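Pandero promete que sus cuencos durarán 20 años, pero la letra pequeña dice otra cosa
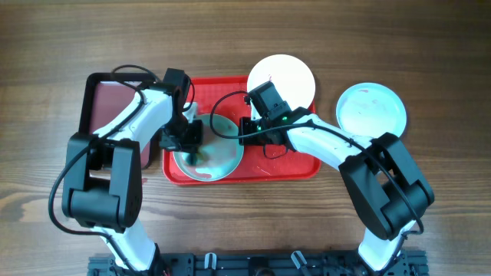
La marca de menaje Pandero empezó a vender el jueves una línea de vajilla de diario con una garantía de 20 años contra roturas, desconchones y pérdida de color. La empresa la presenta como «la última vajilla que comprará una familia». Conviene leer las condiciones antes de creérselo.

El documento completo ocupa 31 páginas y no se entrega con la caja: hay que descargarlo tras registrarse en la web y aceptar el envío de publicidad. En él se precisa que la cobertura total se limita a los 2 primeros años, es decir, menos que los tres de garantía legal que ya tiene cualquier comprador en España. A partir de ahí, Pandero ofrece un descuento sobre una pieza nueva, siempre que el modelo siga en catálogo y que el cliente conserve la factura original. El importe del descuento no figura en ninguna parte.

Las exclusiones son amplias. Quedan fuera los golpes contra «superficies duras», expresión que el texto no define y que, tomada al pie de la letra, incluye casi cualquier fregadero y casi cualquier suelo. Tampoco se cubren los daños por detergentes «no recomendados». La lista de los recomendados cabe en una línea y contiene un solo nombre, Wotix, que se vende en la misma tienda en línea.

La compañía sostiene que las piezas resisten sin cambios «el equivalente a décadas de uso» y remite a unos ensayos del laboratorio Kokkonen. El resumen publicado habla de 100 ciclos de lavavajillas. En una casa donde se pone la máquina a diario, eso son poco más de tres meses. Preguntada por este periódico por el informe íntegro, Pandero respondió que es confidencial – aunque lo cite en el envoltorio, en la web y en los carteles de las tiendas.

El precio tampoco ayuda. El juego básico cuesta nearly el doble que el anterior, que sigue a la venta en el almacén de Randville y que, a juzgar por la ficha técnica, comparte material, peso y medidas. La empresa atribuye la diferencia a «un nuevo proceso de acabado» y no da más detalles.

No es la primera vez que el sector recurre a los plazos largos. Una garantía a dos décadas sale barata cuando casi nadie guarda el recibo de un cuenco, y menos aún paga los gastos de envío para reclamarlo, que aquí corren por cuenta del comprador.

Pandero dice que revisará la redacción de las condiciones en octubre. Las cajas con el sello de los 20 años ya están en las tiendas.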